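Filed under: Grant Reporting / Interim Reports / Footwear Recovery

Footwear Recovery and Display Trial - Interim Progress Report, August
Prepared by Proka for the Orkum Reuse Fund

1. Purpose of this report

The report covers the second stage of the footwear recovery trial at the Rarnoncombe site. It sets out what was done with the grant in this period, what has been learned about sorting and shelving donated shoes, and what remains to be delivered. Spending is reported in section 6. The figures in this report replace those in the stage one note, which were provisional.

2. Work completed

The trial takes in donated casual and sports shoes, checks them, matches them into pairs, and sets them out on small stands for resale. Stage one dealt mainly with intake and storage. Stage two has dealt with inspection and display, the two steps where most of the handling time was being lost.

Inspection now follows a written order. Each shoe is checked at the sole first, then the sidewall, then the upper and the fastening. In stage one the order was left to the person at the table, and the upper was usually looked at first. Shoes with a sound upper were then passed along and rejected later for sole wear, after they had already been cleaned. Moving the sole check to the front has removed that second rejection step.

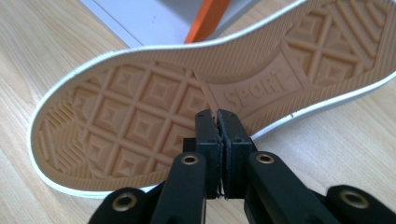 Sole grading uses three areas: forefoot, arch and heel. The forefoot carries the most weight in the grade. Where the tread is a grid of diamond and square cells, as on the gum-brown outsole marked "SPORT" at the arch, the inspector compares the edges of the cells toward the toe with those nearer the arch. A cell whose steps can still be made out is graded as present; a cell worn to a flat surface is graded as lost. The arch is recessed on this pattern and takes little contact with the ground, so raised lettering there is not accepted as evidence of low wear. Small dark flecks on a white rim are recorded as marks and do not lower the grade. They are passed to cleaning with a note of their position.

Two points on grading are still open. The first is how to treat soles with fine ribbing at the border, where wear is hard to judge by eye. The second is whether heel wear on one side only should lead to rejection or to a lower price band. Both are being handled case by case, and the inspector's decision is written on the tray slip. Draft wording will go into the next version of the procedure.

3. Display stands

The stands supplied by Wang were put into use during this period. Each is a small white two-tier unit with a flat top shelf, set on the tabletop. They replaced the open trays used in stage one, in which shoes lay on their sides and pairs were easily mixed.

The agreed method is as follows. The first shoe goes on the top shelf, upright, with the toe toward the front edge of the table. The second shoe is then brought in beside it and set down with the toe in the same direction. Laces are tucked in or left lying across the upper; they are not allowed to hang over the shelf edge. A pair is not logged as displayed until both shoes are on the stand.
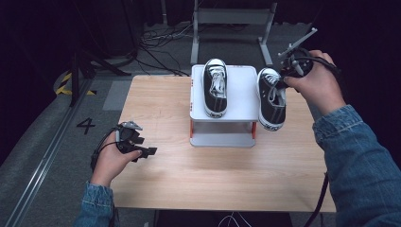
Figure 2. Black canvas pair with white laces: one shoe on the top shelf of the stand, its match held beside it.

Canvas shoes with flat rubber soles have been the easiest to place. They stand without support and keep their line on the shelf. Taller shoes are more difficult, and the lower tier has not been useful for them. The height between the tiers was specified before the range of donated stock was known. A revised spacing has been raised with Wang, and a reply is expected before the next order is placed.

Matching errors on the stands have been confined to plain black shoes of near-identical pattern. A stripe on the sole edge, the shape of the toe cap and the finish of the lace ends are now used as the first points of comparison, with the size label as the final check. Labels are often worn away, and a pair with no readable label is measured before it is displayed.

4. Shoes with strap closures

Shoes fastened by straps were set aside in stage one. They were brought into the trial in this period and now go through the same inspection, with one added step at the fastening. Every strap is opened, checked along its length and closed again - a strap that looks sound when closed may have lost its hold at the tip. Metal loops are checked for bending. Mesh uppers are checked where the strap base joins the mesh, as this is a likely point for tearing.

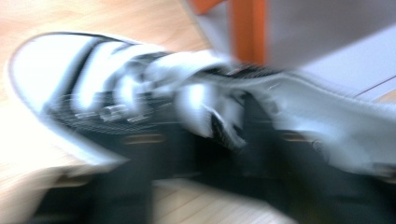 Figure 3. White and black sneaker with mesh upper and three closure straps. The widest strap is nearest the ankle opening.

Strap shoes take longer to inspect than lace-up shoes, and the extra time falls almost entirely on the fastening check. They need no lacing before display, so part of the time is recovered at the stand. It is proposed to keep them in the trial for stage three and to report them on a separate line.

5. Stock position

At the close of the period 80 pairs had been graded and matched under the new order. Of these, 12 pairs are being held for a second opinion on sole wear, and the remainder have been released for display. Single shoes are not counted in these figures. They are kept for 2 months in case the match arrives in a later delivery, and are then sent for material recovery.

6. Budget

The equipment line for the period was $3000. It has been spent in full on stands, tray slips and cleaning supplies. No transfer between budget lines is requested. Any change to the tier spacing would be charged to the stage three equipment line, and Orkum will be asked to approve the cost before an order is made.

7. Next period

- Issue the revised grading procedure, with wording for ribbed borders and one-sided heel wear.
- Agree the tier spacing with Wang and test one altered stand before ordering more.
- Report strap shoes separately from lace-up shoes.
- Review the holding time for single shoes.

The price bands remain as approved at the start of the trial. A proposal to add a lower band for shoes with one-sided heel wear will be sent to Orkum with the revised procedure.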